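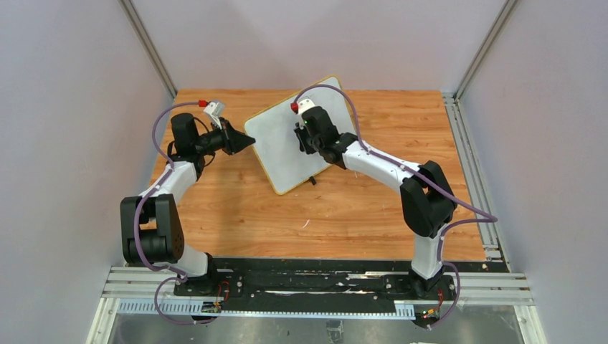 The white board with the yellow edge, on the wood tabletop.

Minutes, Batilico shared workroom, February

Present: me (taking notes, so blame me for the spelling), Ghizlane Badawi, Amado Castillo, plus two people from Andari who had to leave at 4.

1. The tabletop. We all still love the wood, knots and streaks and all! Amado wants to oil it before spring and I said fine, as long as it's on a weekend. Ghizlane asked about the little white marks on the surface. I'll try a damp cloth first and report back. No sanding until then, please.

2. The board. Long talk about this one (too long, sorry). Ghizlane would like it square to the back wall and I like it at an angle, so we voted and it stays angled for now.

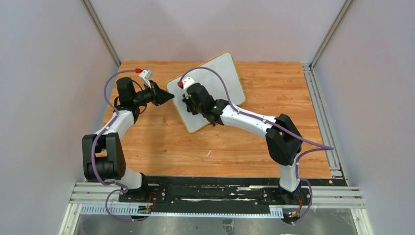 Amado brought up markers again. The Skurnia ones dry out so fast, and he found a box of 106 from Mamani that we could split with Andari. Agreed, he'll order them. Whoever writes on the board wipes it the same day, and that includes me.

3. Walls. Do we leave them pale gray? Ghizlane says yes, Amado says anything but gray. Moved to next time, and he's bringing paint chips.

4. Keys. Still short one. Check your coat pockets!

Next meeting same place, and I'm bringing the coffee.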